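Hello and welcome! Skokdale is the small tool we use at Trultotitz to line up the head view, the two gripper views and the marker poses, so that a policy gets them all on one clock. Version 2 covers 1,102 clips.
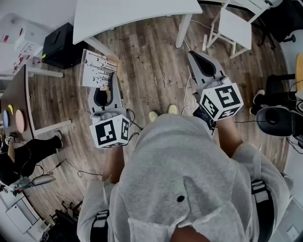 Niloufar Parsa asks that you run `skokdale sync` before `skokdale pose`, as the cube tracker gets grumpy with raw timestamps.

Poses are saved per gripper, left and right, in meters, and gaps stay as NaN so you can fill them however you like. 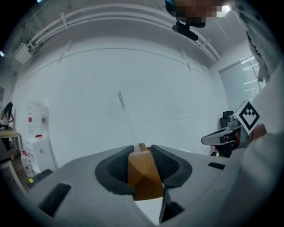
*Gripper view, wooden block between the finger pads.*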